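木头桌面日常养护,几条乱记的

家里木桌子多的人看看。搬来Ullville以后前后用过好几张,踩过的坑都写下来,想到哪写到哪,顺序别太计较。

先说擦。

干布先过一遍,灰带走,再用拧干的湿布。拧干,拧到不滴水。很多人直接拿湿抹布糊上去,水顺着拼缝往里走,时间一长缝就鼓起来了。顺着木纹擦,别打圈。打圈擦出来的印子白天看不见,晚上开灯全是。

油渍:温水一盆,洗洁精3滴,够了。多了反而发粘,还得再擦两遍清水。擦完马上干布收一遍,边沿也要收,边沿最容易忘。

厨房用的强力去油喷雾不要往上喷。我喷过,漆面发白一片,后来怎么弄都有印子。

热杯子留下的白圈。先别慌,放一个晚上,有的自己就退了。没退的,垫一块纯棉旧T恤,熨斗最低温,不开蒸汽,轻轻压6秒拿开看看,再压,再看。千万别一直按着。退得差不多了上一点蜡。黑圈就不一样了,黑的是水已经进到木头里面,熨斗没用,只能打磨,要不就铺块桌布算了。

牙膏擦白圈那个办法网上很多,试过,管一点用,但是会把亮面磨哑,亮面桌子慎用。哑光的随便。

上油还是上蜡?看桌面有没有漆。滴一滴水在不显眼的地方,等一会儿,水珠还立着就是有漆或者蜡还在,不用上油,上了也吃不进去,只会粘灰。水珠摊开颜色变深,那就该上了。

木蜡油怎么上:
1 桌面擦干净,完全干透,至少隔夜
2 细砂纸轻轻带一遍,顺纹,3,000目太细了没必要,家里有什么细的就用什么,手摸着不扎就行
3 把粉擦掉!这步别省
4 布沾一点点油,薄薄推开,薄到觉得没上似的
5 过一会儿拿干净布把多余的收掉
6 晾着,别放东西

用过油的布不要团成一团扔垃圾桶,会自己发热,真的会着。摊平晾在外面,或者泡水里再扔。这条最要紧。

我现在用的是Trovico的蜡,小罐,13块,一张圆桌上两遍还剩不少。Tai那个牌子的味道重,开窗都散不掉,不太推荐,不过颜色是好看的,偏暖。各人喜好吧。

圆桌比方桌难擦匀,边上一圈总是漏。我的办法是人绕着桌子走,手不换方向,一直顺着木纹推。笨是笨了点。
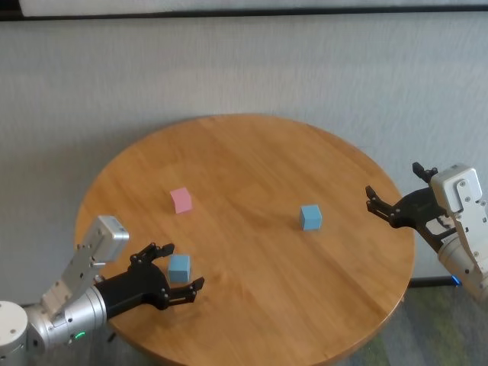 暖色圆木桌,木纹又长又直。

接着说摆放。离暖气远一点,离空调出风口也远一点。一月份暖气最足的时候最容易裂,屋里太干就放盆水,或者开加湿器,但加湿器别直接放桌上,雾往下落,早上起来桌面一层水。

太阳直晒的位置要隔段时间转一下桌子。圆桌转起来方便,方桌就调个头。不转的话,窗户那一边颜色会不一样,花瓶底下还会留一个深色的圆印,挪开了特别难看。新桌子头几个月颜色变得最快,这段时间桌上的东西要常挪地方。

贴墙放的,跟墙中间留一指宽。墙角返潮的房子尤其要留,不然墙和桌边一起发霉。白墙蹭上木头的颜色也麻烦,橡皮擦能擦掉一部份,用力过头墙面会起毛。

地上是地毯的,桌脚底下垫个硬垫片,要不压出来的坑很难恢复。已经压出坑了:放块冰,化了以后用勺子背把毛挑起来,吹风机低档吹一吹。短毛的一次就行,长毛的多来两次。上油打磨之前地毯上也铺张旧报纸,油滴上去洗不掉的。

刮痕。浅的,核桃仁掰开来回蹭,油渗进去颜色就接上了,蹭完等一会儿用布擦掉渣。深一点用补色蜡笔,选比桌面稍深一号的,浅了显眼。再深就填木粉,不过自己填的都看得出来,别抱太大希忘。

蜡烛油滴上去的,别拿刀刮。冰袋敷硬,塑料卡片从边上一撬就下来。剩的一点点用布搓热了擦。

贴纸胶印:食用油涂上,等一会儿,搓掉,再用洗洁精水过一遍。没上漆的木头别用这招,油会吃进去一块深的。那种只能慢慢搓。

圆珠笔印,酒精棉签点着擦,先在桌子背面试!有些漆遇到酒精就化。水彩笔一般湿布就能下来,时间久了的难说。

桌子晃。先看是不是地不平,换个地方放放看。地没问题就翻过来把螺丝都紧一遍,对角着紧,不要一颗一口气拧到底。螺丝孔松了,塞根牙签加点木工胶,干了再拧。去年从Tandport拉回来那张就是这么救的,到现在没再晃过。

杯垫要用布的或者软木的,陶瓷那种底下没贴毡的,挪一下一道印。桌布别用塑料的长期铺,底下闷着潮气,揭开来漆都粘掉了。要铺就隔几天掀起来透透气。

还有樟脑丸不要直接放木头上,会把漆咬出坑。柜子里也一样,拿小布袋装着挂起来。

先这些,椅子和砧板的下回再写。

2020年4月5日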